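Saturday, late

Stayed at the bench until the building fans shut off. The pose filter comparison is finished, so I'm writing the numbers down before I start doubting them.

Setup as of tonight: the single fixed camera, the four-marker sheet as table reference, tags on the blocks and on the holder. Two estimators on the same image stream. Edent is the old one, which solves each tag separately on every image and takes the result at face value. Govel is the new one. It keeps a running estimate per block, weights each tag by its apparent size and viewing angle, and drops any solution that flips relative to the previous image.

I ran 240 trials, half with each estimator, order shuffled by script so lighting drift would not favor either one. Each trial was one grasp on a tagged block. Images kept after the blur check: 2523 for Edent, 2685 for Govel. The gap bothers me. The blur check runs before either estimator sees anything, so the counts ought to be closer. My guess is that Edent trials contain more small corrective moves and the motion costs images. Need to plot rejected images against joint speed before I claim that.

The result itself: 15 failed grasps with Edent, two with Govel. Both Govel failures came in the first few seconds after a restart, when the running estimate had almost no history. A short wait before the first move should cover it. I have not tested the wait.

Most of the Edent failures are the known ambiguity. A small flat tag seen nearly head-on has two orientations that fit the corners almost equally well, and the solver picks one. When it picks wrong, the approach angle is off and the fingertip meets the block on an edge. Leaning blocks with two tags visible did better under both estimators. That supports putting tags on adjacent faces everywhere, which I argued for in September and then did for only part of the set.

Recalibrated against the marker sheet between batches. The offset moved less than the repeat error, so I left the old transform in place for all trials.

Left to do: speed plot, restart wait, one batch with the room lights off. Sent the table to Amrit before I shut down the logger. 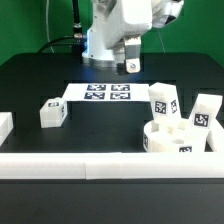
Amrit wrote back that the failure counts look convincing but the restart cases should be reported separately, and asked for one more batch with the flip check disabled, so we can tell how much of the gain comes from the weighting alone.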